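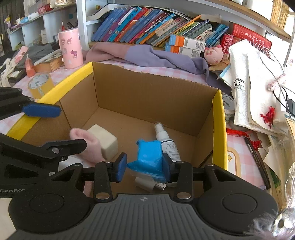 Parcels and returns: frequently asked questions

These answers apply to orders placed through the Inisthorpe online store and sent to addresses in Australia. Orders collected from the Salem counter are covered on a separate page.

When is my order dispatched?

Orders paid by 2 pm leave the Inisthorpe warehouse on the same business day. Orders paid after that leave on the next business day. Items marked "made to order" have their own lead time, shown on the product page and repeated in the confirmation email.

Can I change the delivery address after paying?

Yes, until the label is printed. Log in, open the order and select "Edit address". If the option is greyed out, the label exists and the parcel must be redirected through the carrier using the tracking number. Redirection fees are set by the carrier and are not refunded by us.

Why did my order arrive in more than one parcel?

The carrier limits a standard parcel to 22 kg. Orders over the limit are split at packing. Each parcel has its own tracking number, and the numbers are listed in the dispatch email in no particular order. Parcels from a split order may arrive on different days.

What do the packaging codes on my invoice mean?

C is a corrugated carton, M is a padded mailer and T is a tube. The figure after the letter is the internal volume class. A line reading C3, for example, means a carton in volume class 3. The code has no effect on the postage charged, which is calculated from the weight and postcode of the order.

Do you deliver to PO boxes and parcel lockers?

PO boxes, yes. Parcel lockers accept volume classes 1 and 2 only. Checkout will reject a locker address if the order needs a larger carton.

Can lithium batteries be sent by air?

Batteries installed in equipment can. Loose cells and power banks travel by road, which adds transit time to Tasmania and Western Australia. Damaged or recalled batteries must not be posted to us under any circumstances – write to the returns desk first.

How do I return an item?

Request a return number from your account page within 30 days of delivery. Write the number on the outside of the carton, on the same face as the address. Reusing the original carton is fine if the old labels are removed or fully covered. Returns without a number are held in quarantine until they can be matched to an order, and the refund period does not start until then.

The item is faulty. Who pays the return postage?

We do. Choose "Fault" as the reason and a prepaid label will be emailed to you. For change-of-mind returns the postage is at your cost. Nothing here limits your rights under the Australian Consumer Law.

What cover applies to lost parcels?

Standard cover is included up to $836 per order. Extended cover up to $2,000 can be added at checkout – it cannot be added after dispatch. Claims need the order number and, for damage, photographs of the carton as well as the contents.

Who handles disputed claims?

Fenna Leemans at the returns desk. Wholesale accounts, including Aretti and Welirari stockists, should write to Lok-yiu Liu and quote their account number in the subject line.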